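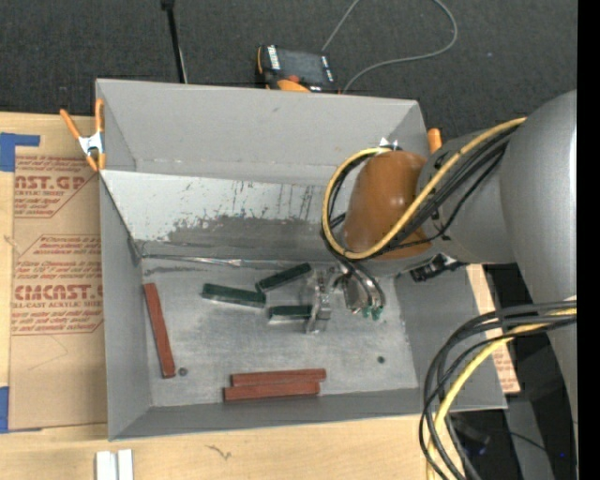 4.2 Visual grading of interior wear

The second part of the survey dealt with the condition of open-topped storage bins at the Candis and Bodon warehouses. The survey covered 559 bins, all in service at the time of the visit. Bins set aside for repair were left out, which probably biases the results toward lighter wear. No record of purchase date existed for most of the Bodon stock, so age could not be used as a variable at that site.

Each bin was graded with the Kalniņš scale, a five-step visual scale first drawn up for hoppers and later adapted to smaller containers. Grade 1 is a surface with no marks visible at arm's length. Grade 2 allows isolated scratches. Grade 3 requires scratching over most of a panel. Grade 4 is given when a continuous patch differs clearly in tone from the surface next to it, and grade 5 when the metal is bent, split or perforated. Panels were graded one at a time, and the grade of the bin was taken as that of its worst panel.

The scale treats tone and texture as one property. In our experience they often part ways, and Figure 4 shows why a single grade can be hard to assign. On the sloping panel under the back wall, the upper part is pale and the lower part is covered by a darker patch with a ragged upper edge, with thin vertical streaks. The flat bottom is mottled with light scratches. Read strictly, the slope falls in grade 4 and the bottom in grade 3, although the two surfaces meet at a narrow seam. The worst-panel rule would place the whole bin in grade 4. It says nothing about how much of the interior is affected.

To deal with this, we recorded two values for every bin: the worst-panel grade and the grade of the flat bottom alone. The second value was chosen for practical reasons. Not all bins in the survey have a sloping panel, but all have a flat bottom, and it is the surface most often mentioned in the maintenance notes kept at Candis.

Lighting was not controlled. At Candis the bins were graded in place under the overhead lights. At Bodon they were moved to the loading area, where daylight from the open doors made light scratches easier to see – a difference that should be kept in mind when the two sites are compared. Loose dust was brushed off before grading. Oil and adhesive residue were left as found and entered in the notes, and no solvent was used at either site.

Repeat grading was done on a subset of 111 bins. The first grading was by the site team and the second by Da-eun Kong, who did not have access to the earlier values. The two gradings matched on the flat bottom for all but 16 bins. In each of those cases the difference was one step, and most of the differences lay between grades 2 and 3. The wording "most of a panel" is the likely source. One grader took it to mean more than half of the area and the other took it to mean an even spread, regardless of area. The worst-panel grade was less stable, mainly on bins where discoloration and scratching appeared on different panels.

Surface roughness was also measured on a smaller group of bins with a Prasier contact gauge. Some 15 readings were taken on each flat bottom, along a line running from the front wall to the back. The readings rose with the visual grade from 1 to 3 and then leveled off. Bins in grade 4 could not be told apart from those in grade 3 by roughness alone, which is consistent with the view that the step between them is largely one of tone. Grade 5 was not measured, as the gauge needs a level surface for its foot.

Paint loss was left out of the analysis. Only the Bodon stock includes painted bins, and several of these had been repainted over worn metal with no record of the earlier condition. A painted bin with chips along the rim and a sound bottom was therefore graded on the bottom only, and the rim damage was entered as a remark. The same was done for dents in the outer walls, which at both sites were concentrated at the corners.

The flat-bottom grade is used in the remainder of this paper unless stated otherwise. Worst-panel grades are given in the appendix for each site.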